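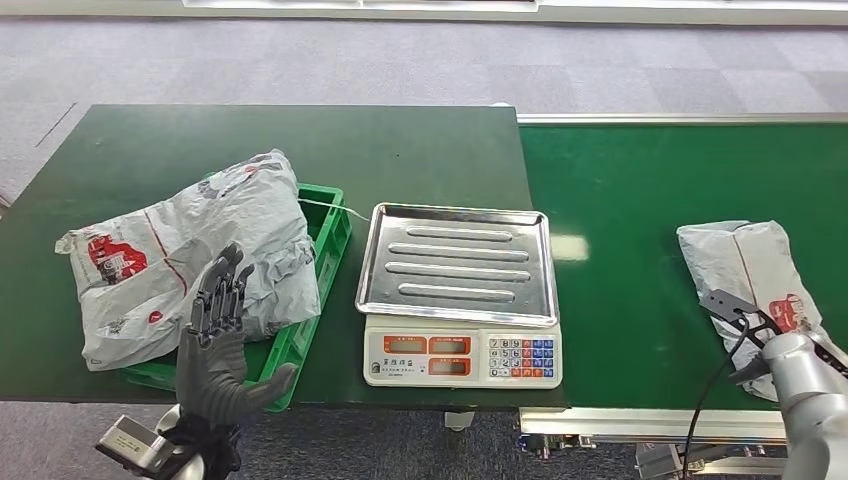
*Figure 4. Packing station with scale, crate and conveyor.*

## 4.2 Setting up the Tusoston label printer

Allow 300 mm of clear space behind the printer for the power and data leads.

1. Set the power switch to O and connect the supply lead.
2. Open the top cover and press both roll holders outward.
3. Insert the label roll with the printed side up. One roll holds 584 labels.
4. Feed the leading edge under the guide until it passes the tear bar.
5. Close the cover until both latches click, then switch on.

**Note:** The status light flashes amber during calibration - do not pull on the label stock until it turns solid green. 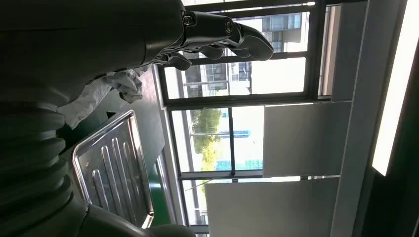 6. Hold FEED for two seconds. The printer ejects one blank label and stops at the gap.
7. In the Vultus console, open Devices > Printers and set the darkness to 8.
8. Print a test label and scan it. If the barcode fails, raise the darkness one step and repeat.

**Caution:** The print head stays hot after use. Switch off and wait five minutes before cleaning.

Clean the head after every 3000 labels, or at each ribbon change on thermal transfer models. Use only the supplied swabs. For error codes, see section 4.5.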